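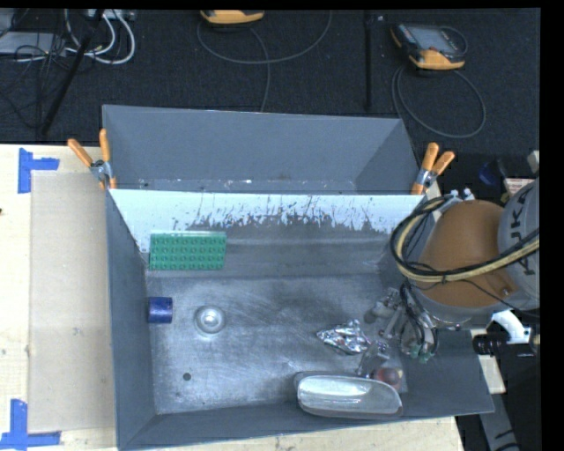
Posted by Gosling on July 24, 2024
Filed under: House, Sorting out

We have been in this place long enough that the shed stopped being a shed and turned into a room where things went to wait. I finally took some leave to deal with it. The plan was three days. It took four, and I still haven't touched the rafters.

I started with the paint. There were tins in there from the people before us, with lids rusted on and labels gone. The council takes paint at the transfer station but only up to a certain amount per visit, so that meant 2 trips with the trailer. Ring first if you're going to do the same. Our one shuts for lunch and the website doesn't mention it.

After the paint came the hardware. I own a lot of screws. Most came out of flat-pack furniture that has since gone to the tip, and I kept them in case. I gave myself a rule that anything I couldn't name a use for had to go, then broke it for hinges. Good hinges are dear now.

The kids' stuff was slower. The building blocks had spread through everything, mixed in with tent pegs and garden fittings, and I kept finding another one after I thought I was done. My daughter is twenty-two and says she doesn't want them. I've kept them anyway – they went in the roof with the Christmas tree.

For shelving I looked at a Serkine set, which was nice but too deep for the back wall, and ended up with the Enov one in the shorter length. It went together without any swearing. The feet aren't adjustable, so I packed one corner with an offcut of decking because the slab falls away toward the door.

What I didn't expect was the paperwork. Behind the mower was a carton of bills and manuals, including the receipt for a hot water system we replaced years back. It was $2874, and I remember feeling crook about it at the time. The manuals have gone in the recycling. I kept the warranty card for the mower, which has also run out.

The rafters can wait until August. There's a canoe up there and I need a second person to get it down. The Grurnum op shop has said they'll take the camp chairs if I drop them off before ten, so they're in the ute already.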